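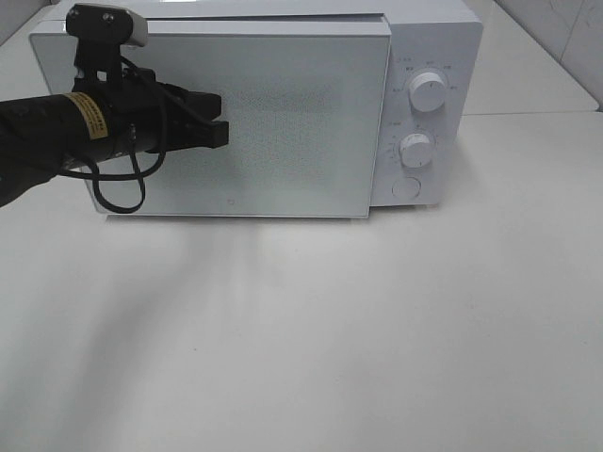 What does a microwave oven do to food?
It sends out invisible waves that make the water inside the food move about very quickly, and that movement warms the food up.

A microwave oven is a metal box with a door. Most of the clever parts are hidden in the space behind the controls. This page explains what those parts do, how the two knobs on a simple oven are used, and why the door matters so much.

What is a microwave?

The word has two meanings. People say "microwave" when they mean the oven, but a microwave is really a kind of wave. It belongs to the same family as radio waves and light. Your eyes can detect light. They cannot detect microwaves, so the food seems to heat up with nothing touching it.

The waves used in a kitchen oven are 12 centimetres long, measured from the top of one wave to the top of the next. Take out a ruler and find 12 centimetres. Remember that length, as it comes up again in the part about the door.

Where do the waves come from?

Inside the oven there is a part called a magnetron (say it: MAG-nuh-tron). It takes in electricity and gives out microwaves. The waves travel down a short metal tunnel, called a waveguide, and into the cooking space.

The walls of the cooking space are metal. Microwaves bounce off metal in the same way that a ball bounces off a wall. They cross the space again and again until the food soaks them up.

How does the food get hot?

Nearly all food has water in it, even food that looks dry, such as bread. Water is made of tiny pieces called molecules. One end of a water molecule has a small positive charge and the other end has a small negative charge. When microwaves pass through, each molecule tries to turn and line up with the wave. The wave keeps changing direction, so the molecules keep turning. They push and bump against their neighbours, and the energy spreads through the food as heat.

Fats and sugars also soak up microwaves. This is why the jam in a doughnut can be much hotter than the dough around it.

Microwaves only reach a few centimetres into the food. The middle of a thick potato is heated mostly by warmth moving inwards from the outer part - the same thing that happens in an ordinary oven, but over a shorter distance.

What do the two knobs do?

Some ovens have a flat panel with numbers to press. Others have two round knobs, one above the other.

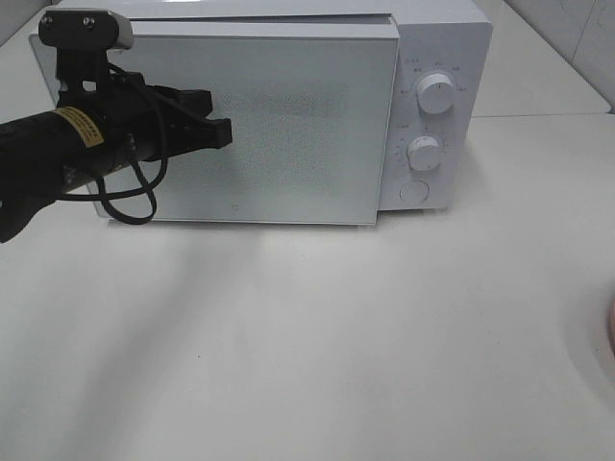

A microwave oven with two round knobs and a round door button beneath them.

On this oven the upper knob has a raised ridge across it to grip. Small printed marks around it show the settings. The lower knob has numbers and tick marks beside it for the time.

On many ovens of this type the power knob does not make the waves weaker. It switches the magnetron on and off. At full power the magnetron stays on the whole time. At half power it is on for half of the time and off for the other half. During the "off" part, the heat already in the food has a chance to spread. Low power is useful for thawing frozen food, where the edges might cook while the middle is still ice.

The timer on a knob-type oven is often clockwork. Turning the knob winds a spring, and the spring turns the knob slowly back to zero. At zero a small bell rings and the power is cut. Some clockwork timers are hard to set for very short times. The usual method is to turn the knob past 2 minutes and then bring it back to the time you want.

Why does the door have tiny holes?

Look closely at the door of a microwave oven and you will usually find a speckled area. It is a sheet of metal with a great many small holes in it, and it often sits behind glass or plastic.

The holes are only a millimetre or two across. Compare that with the 12 centimetres on your ruler. The microwaves are far too long to pass through such small holes, so they bounce back as if the metal were solid. Waves of light are much shorter than the holes and go straight through. That is how a door can let you look in while keeping the microwaves inside. On some ovens the area is pale and hard to see through, but the metal does the same job.

The door also works a set of switches. When it opens, the switches cut the power to the magnetron and the waves stop at once. They do not stay in the oven or in the food.

Try it: finding the hot spots

Do this with an adult. You will need a microwave-safe plate, 200 grams of grated cheese and a ruler.

Ask the adult to remove the turntable if the oven has one and cover the part that turns it with an upturned microwave-safe dish. Spread the cheese evenly on the plate and set the plate on top so that it stays still. Heat it at full power, stopping as soon as the first patches melt. The adult should take the plate out.

Some patches will have melted while others are still firm. The waves bounce about and overlap, and in certain places they add together to make hot spots. Measure from the centre of one melted patch to the centre of the next. In many ovens the distance is close to 6 centimetres, half the length of the wave.

Menaka Kodikara's class at Jayasinghe did this test 3 times with the plate in the same position. The melted patches came out in nearly the same places each time. When they turned the plate by hand halfway through, the melting was more even. A turntable does this turning for you.

Safety

Ask before you use the oven.
Never put in metal, foil or dishes with a metal rim. They can cause sparks.
Never heat an egg in its shell. Steam builds up inside and the egg can burst.
Never run the oven empty.
Stir food after heating and let it stand for a minute - the heat goes on spreading.
Use oven gloves. The dish can become hot from the food.

Words to know

Magnetron: the part that makes the microwaves.
Waveguide: the metal tunnel that carries them to the cooking space.
Molecule: a very small piece of a substance, made of atoms joined together.
Hot spot: a place where the waves add together and heat the food faster.

Text by Carmela Zanetti. Checked by Wahyudi Pelupessy.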